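Cahier d'atelier, mai

Repris ce matin les essais d'encollage sur le lot Boateng. Pour mémoire, il s'agit de registres à dos cassé, papier vergé, couvrure en toile grise. Le dos de quatre d'entre eux avait été refait il y a longtemps avec une colle animale qui a bruni et qui part en écailles dès qu'on ouvre le volume à plat.

Décollage au cataplasme de méthylcellulose, posé en couche épaisse sous film polyester. Vingt minutes ne suffisent pas, à quarante la colle se retire au plioir sans forcer. Au-delà, l'humidité commence à passer dans les fonds de cahiers. Je note donc quarante minutes et contrôle au buvard toutes les dix. Sur le registre 2, le papier est plus mou que sur les autres, passer le plioir dans le sens des fils de couture et surtout pas en travers.

Amidon de blé cuit hier, tamisé deux fois. Il est encore un peu granuleux. La nouvelle casserole accroche au fond et je soupçonne le feu trop vif au départ. À refaire demain avec moins d'eau et une cuisson plus longue.

Renfort des dos : papier japonais Tovach, le plus fin pour la première couche, puis le moyen. Fil parallèle au dos. La première couche sèche bien tendue. J'ai tenté une seconde couche trop tôt sur le registre 1 et elle a fait des cloques en tête, reprises au pinceau humide. Laisser sécher sous presse légère entre les deux.

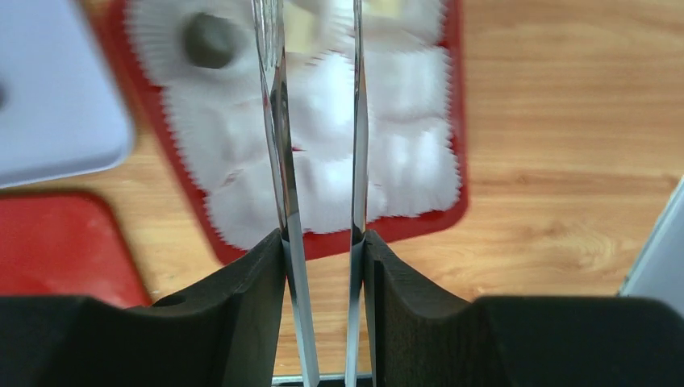 Doigts noirs, lames métalliques fines à la verticale.

Couture : sur les deux registres les plus abîmés, il faudra recoudre les premiers cahiers. Le fil de lin Brisero que nous avons en stock est trop gros et donnerait de la surépaisseur au mors. Aníbal Carhuamaca propose de prendre le 2 brins de chez Werkwood, qu'il a déjà utilisé pour les atlas. Je suis d'accord, mais il en reste à peine une demi-bobine. Commande à passer avant la fin du mois.

Comptage des feuillets du registre 3 : 290, alors que la fiche d'entrée en donne 288. L'écart vient sans doute des gardes. Corriger la fiche et prévenir la cliente, la foliotation au crayon saute deux fois vers la fin.

Toile : essai de teinture sur chute, gris trop bleu. Ajouter une pointe de terre d'ombre. Comparer à la lumière du jour, côté cour, les tubes de l'atelier tirent sur le vert.

À faire :
Refaire l'amidon.
Deuxième couche sur les registres 1 et 4.
Couper les ais en carton neutre, vérifier l'équerre avant.
Rendre le grand poids à l'atelier de dorure.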